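February 10, 2018
Notebook 4, packaging samples, continued

Started with the rub test left over from the last entry. The Runus board had been conditioning overnight in the back room with the humidifier going. Cut strips along the grain and across it, marked the backs in pencil, and ran them face to face under the small weight. Across the grain the color starts to come off early. Along the grain it holds much longer. Stopped at 105 strokes because the felt had picked up enough ink to spoil the reading. Need fresh felt before the next run. There is one sheet left in the drawer under the guillotine and it should be kept for the final set.

Strips are in the envelope taped inside the back cover. Don't fold them.

Mayu Kawaguchi asked for the sleeve fit to be redone with the new blanks from Salem. The old blanks were cut a hair wide and the sleeve jammed halfway on cold mornings. The new ones slide. Tried each with the sleeve held upright and let the tray drop under its own weight. Three dropped clean. One hung at the glue seam. Opened that one up and found a bead of glue on the inside edge, which is a gluing fault and has nothing to do with the cut. Wrote to Salem to say the cut is fine and to ask who is doing the seams now.

Glue notes:
- Hot melt, low setting: strings badly, leaves hairs on the flap. Not using it.
- Hot melt, middle setting: holds, but the line shows through the thin board as a ridge.
- White glue, brushed thin, 30 minutes under the flat plate: best so far. Slow.
- Double-sided tape: fine for mockups, lets go at the corners after a day in the warm cabinet.

For anything going to the client we use white glue. For anything that only has to get through a meeting, tape is enough.

Sipho Chauke cut new spacers for the folding jig. The old ones had rounded off and the score was wandering toward the glue flap. With the new spacers in, the score sits where the drawing has it on both long sides. The short sides are still a little off at the thumb notch. I think the drawing is wrong there and the jig is right. The notch was moved in November and the fold line next to it was never moved with it. Sipho is going to check against the signed copy before we touch anything. Until then, short sides get folded by hand with the bone folder.

Blade on the guillotine changed. The old one was leaving a burr on the coated side that you could feel with a fingernail. Used blade is wrapped in card and taped, on the top shelf. It can be sharpened once more.

Had a long talk with Mayu about the finish. Kesumari wants the coating as shiny as we can get it and have said so twice. The case for matte is that it hides finger marks and scuffs and photographs better under shop lighting. The case for gloss is that the client asked for it, the color looks deeper, and it wipes clean. I had been for matte. After handling both all morning I mind the gloss less than I did. The marks that do show come off with a dry cloth. What doesn't come off is edge wear, and that is the same on both.

Also tried the water-based gloss from Zillton on offcuts. Goes on evenly with the foam roller. With the bristle brush it leaves lines that never level out. Second coat went on too soon and lifted the first in one corner, so leave it longer between coats than I did. Smell is mild. The offcuts curled toward the coated side while drying and were flat again by the afternoon.
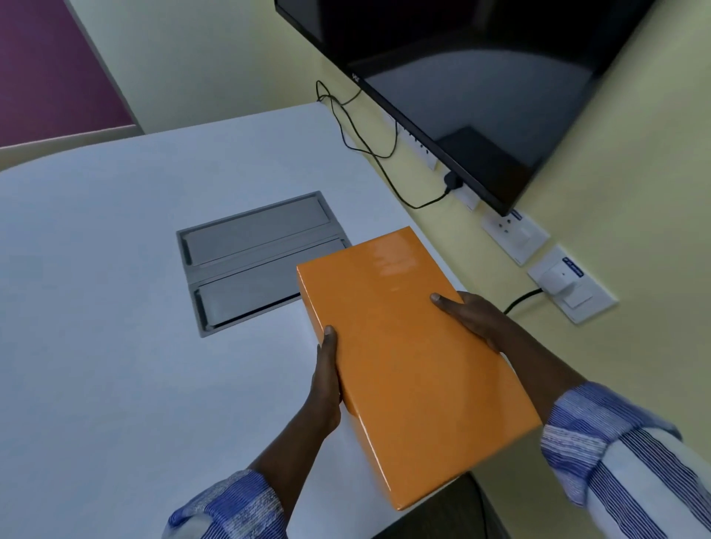
Glare is the part of the finish question we hadn't written down properly, so I went through it with finished boxes in hand in the meeting room, where the client will be looking at them. The tabletop is white and the wall behind it is mostly pale yellow, so there is plenty of light bouncing around before you add the ceiling. Held flat, the gloss is easy to read. Tilted, the orange box takes pale streaks across the top face up near the edge, and any small type placed there will have to compete with them. I would keep the lettering in the middle of the panel and leave the margin plain. Thumbs land on the top face near the long edges too when you pick a box up with both hands, which is another reason to keep type away from there. Moved the logo block down on the layout and sent it to Mayu.

Handling: the box is comfortable in two hands. One-handed it wants to swing, and the sleeve can creep if the tray is loaded. A tighter sleeve would cure the creep and bring back the jamming. Leave the fit alone and try a small friction tab on the tray instead. Sipho has a tab die from an older job that might be the right size.

To do:
- Fresh felt for the rub tester
- Friction tab, two widths, on plain board first
- Signed drawing, thumb notch (Sipho)
- Ask Salem about seams, again if no answer
- Gloss offcuts with a longer gap between coats
- Shelf for finished samples, they are getting leaned on where they are

The warm cabinet was reading high when I left it. I turned it down one mark. Check it before putting any taped mockups in.

Recent entries
Rub tests, uncoated board
Folding jig: spacers and stops
Sleeve fit, old blanks
Color drawdowns under shop lighting
Drop tests, loaded tray
Guillotine maintenance log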